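**Whiteboard** (also *dry-erase board*, *marker board*, *dry-wipe board*) is a smooth, glossy panel used for writing and drawing with markers whose ink can be wiped off. Whiteboards are found in classrooms, offices, laboratories, workshops and homes. They are usually mounted on a wall, but may also be set on wheels, fixed to cabinet fronts, or made small enough to hold in the lap.

The word is also used for software that lets several people draw on a shared screen. The present article covers the physical board, along with its tray and the markers used on it.

## Construction

A whiteboard has a writing surface, a core that keeps it flat, a backing sheet and a frame. The core may be particle board, fiberboard, plastic honeycomb or, on cheap boards, thick cardboard. The backing keeps moisture out of the core. A board without one can bow away from the wall over a few damp summers, especially at the corners.

The frame is most often aluminum, with plastic corner pieces hiding the cut ends. Some boards have no frame and hang from clips or standoffs, a common arrangement with glass. Large installations are put together from several panels, and the joint between two panels is covered with a thin spline or left as a hairline seam. Seams collect ink and are hard to clean.

### Surfaces

**Melamine** is a resin-coated surface and the least expensive type. It wipes clean when new but is slightly porous, and it begins to hold ink as the top layer wears. Melamine boards suit a home office or a room used a few times a week. A plain melamine board doesn't hold magnets unless a steel sheet has been placed behind the surface.

**Painted steel** has a hard coating baked or cured onto a steel sheet. It accepts magnets and lasts longer than melamine, though it scratches if wiped with grit on the cloth.

**Porcelain enamel**, sometimes sold as ceramic steel, is made by fusing a glassy coating to steel at high heat. It resists scratches, solvents and stains, and is the usual choice for schools. A sharp blow can chip it, and a chip can't be repaired invisibly.

**Glass** doesn't stain easily and can be cleaned with almost anything. It is heavy, and magnets hold only if there is steel behind it, in which case stronger magnets than usual are needed.

Adhesive film and dry-erase paint can turn a wall or a cabinet door into a writing surface. Both depend on what is underneath. Any bump or roller mark in the wall shows through the finish and catches the eraser.

### Gloss and glare

The smoothness that lets ink wipe off also makes the board reflect light. A ceiling fixture may appear on the surface as a bright patch, and writing inside the patch is hard to read from some seats. Where the panel isn't perfectly flat, the reflection takes on a rippled or broken outline.

Glare depends on the angle between the light, the board and the reader, so moving a chair often helps. In a room being refitted, the row of lights nearest the board can be put on its own switch. Low-gloss boards meant for projection reduce the problem, but they take more effort to erase and tend to keep a gray haze.

## The tray

A ledge along the bottom edge holds markers and erasers. On many boards it is a metal extrusion the full width of the panel, screwed on or hooked into the lower frame. Trays on small boards may be short plastic shelves that clip on anywhere along the edge.

The profile of the ledge varies. A flat shelf with a raised lip is easy to wipe out, while a channel holds markers more securely and hides the dust. Ridges running lengthwise stiffen the metal. Dust from erased ink settles in any groove and comes out best with a damp paper towel folded over a ruler or a plastic scraper.

Bottles of cleaning fluid shouldn't be kept on a narrow ledge. A shelf or cabinet beneath the board is a better place for refills, spare cloths and paper.

## Markers

A dry-erase marker consists of a plastic barrel, a fiber reservoir soaked in ink, a felt or fiber tip and a cap. The ink contains color, a fast-drying solvent, a resin and a release agent. The solvent evaporates in a few seconds. The release agent keeps the color from bonding to the board, so the dried line sits on top as a thin film until it is rubbed away.

Tips come in three usual forms. A bullet tip gives a line of even width and suits ordinary handwriting. A chisel tip draws thick or thin depending on how it is turned. Fine tips are used on small boards, planning grids and calendars.

Most markers should be stored flat. If one stands with its tip up for a long time, ink drains away from the tip and the line turns faint. Left tip down, it may flood and blot. A faint marker that has been standing can sometimes be brought back by capping it and laying it on its side overnight.

Markers are often altered by the people who use them. Tape may be wound around the barrel to thicken the grip, to hold a label with a room number, or to attach a string. Loose tape picks up ink dust and gets sticky at the edges, and is best replaced from time to time.

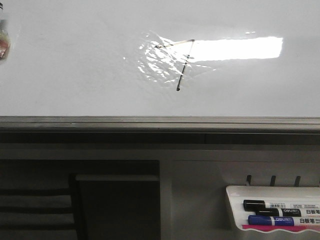 *A short angled line on a whiteboard, with a grooved metal ledge underneath.*

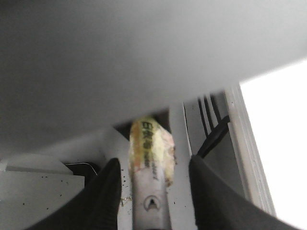
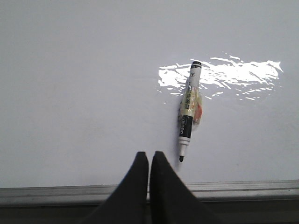
*A marker on a whiteboard, with clear tape wound around the middle of the barrel.*

### Permanent ink

Permanent markers are easily picked up by mistake. Their ink lacks a release agent and grips the surface. The common remedy is to draw over the mark with a dry-erase marker, wait a moment for the solvent to soften the old ink, and wipe both off together. Several passes may be needed. Rubbing alcohol works on porcelain enamel and glass, but it should be tried on a small area of any painted or coated board first.

Keeping permanent markers in a separate drawer, away from the tray, avoids most of these accidents.

## Erasing and cleaning

Everyday erasing is done with a felt eraser, a foam block or a cloth. Felt loads up with dust and starts to smear. It can be vacuumed or brushed outdoors. Some erasers are built from peel-off layers, so that a clean face can be exposed as the old one fills. Microfiber cloths can be washed, but fabric softener leaves a residue that makes the next day's ink bead up.

A dry wipe never removes everything. Fine color stays behind and slowly builds into a gray cast, usually darkest near the edges where the eraser changes direction. A weekly wash takes it off:

1. Wipe the board dry to remove loose ink.
2. Spray cleaner on a cloth and work from the top down.
3. Go over the surface with a second cloth dampened with plain water.
4. Dry it with a clean towel before writing.

The rinse is the step most often skipped. Cleaner that dries on the board leaves a film, and new ink sticks to the film. Abrasive powders, steel wool and melamine foam sponges should be kept off coated boards, where they dull the finish in a way that can't be reversed.

### Ghosting

Ghosting is the faint image left after a board has been erased. It has two main causes. In the first, ink has been left up for weeks and has lost the part of it that lets go. Cleaning fluid normally takes care of it. In the second, the surface itself is worn, and ink has settled into tiny scratches and pores. Washing helps only for a short time, and the board will need to be resurfaced or replaced.

A simple check is to clean a small square thoroughly, write in it, wait a minute and wipe it dry. If the writing leaves a shadow, the surface is probably worn out.

## Size and placement

Boards for general use are placed so that an adult can reach the top edge without stretching and the tray sits near waist height. In rooms for young children the whole board is lowered. Boards over a counter or a row of cabinets are often shorter, and the space directly above the tray is awkward to write in, so users tend to leave it blank.

Weight has to be considered. Large porcelain and glass boards need fasteners set into studs or masonry, with at least two people to lift them. Light melamine panels can be hung on drywall anchors.

## Use in Tully

The school district of Tully changed from chalkboards to whiteboards in stages, beginning with the science rooms. Its property list shows 87 boards in use, most of them porcelain enamel panels supplied by Broltasach. Eight of the oldest are melamine boards kept in storage rooms and used for sign-out lists.

The district buys its cleaning fluid, sold under the name Relent, in bulk every September. Roughly 200 markers are handed out at the same time, and the rest are held at the supply room on Wundimham Road. A one-year tally of markers thrown away came to 1,583, with black making up the largest share. Many still had ink in them but had frayed tips or missing caps, and the supply room now keeps a box of spare caps by the door.

## See also

- Bulletin board
- Chalkboard
- Easel
- Flip chart
- Marker pen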